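Kurell Yarns
Home / Patterns / Yarn / Join in / Contact

Call for test knitters: Callex colourwork patterns
Posted Feb 8, 2023 by Mafalda Antunes

Kurell is looking for 14 knitters to test the patterns in our next booklet, Callex. The booklet has seven patterns: two jumpers, a child's cardigan, a hat, mittens, a cushion cover and a blanket. All of them use two or more colours in a row or in blocks. Each pattern will be tested by two people working separately.

You knit at home, in your own time, from a draft of the pattern. You tell us where it is wrong, unclear or hard to follow. The patterns have been checked for arithmetic by Nam-gil Wang, who wrote them, but they have not been knitted by anyone outside our workshop in Bustwood.

What you would do

Knit one item in full, in the size we agree with you.
Knit and measure a tension square before you begin, and send us the figures.
Keep a note of any mistakes, with the page and row number.
Weigh the yarn left over in each colour when you finish.
Fill in a short form about fit, finished size and how long the work took.

We would like the hat and mittens back within four weeks and everything else within ten. If you fall behind, write and tell us. We can usually move a date, but we need to know before it passes.

Who can apply

You should be able to read a chart and a written pattern in English, and you should have finished at least one colourwork piece before. It does not matter whether you carry your yarn in the right hand, the left or both. For the cushion cover and the blanket you will need to know how to work with separate balls for each block and twist the yarns at the join. The two jumpers are knitted in the round and cut open at the armholes, so please only ask for those if you have cut knitting before or are willing to try it on a test piece first.

Applicants must be 18 or over and have a postal address in the UK. You do not have to be a customer of ours.

What you get

We supply all the yarn. The patterns are written for Prata, our four-ply wool, and it will be posted to you with the draft. The blanket takes 1000 g and the cushion cover takes 400 g. Amounts for the garments depend on size. You keep the finished item and any yarn left over. You will also get a printed copy of the booklet and your name in the back of it, unless you would prefer to be left out.

There is no fee for testing. Needles, stitch markers and buttons are not included.

Please do not share the draft or post pictures of the charts online before the booklet is published. Pictures of your own knitting are fine.

How to apply

Use the form on our contact page and put "Callex test" in the subject box. Tell us which patterns you would like to test, in order of preference, and which sizes. Add one or two photos of colourwork you have made, including one of the wrong side. Applications close at the end of February and Mafalda will reply to everyone, whether or not we have a place for you.

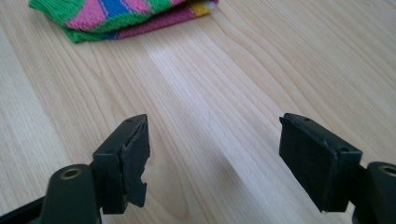

Filed under: Colourwork, Test knitting

Knitting with pink and blue areas next to each other, and green ribbing at one end. If you have questions about working joins between colours, ask them in your application and Nam-gil will answer.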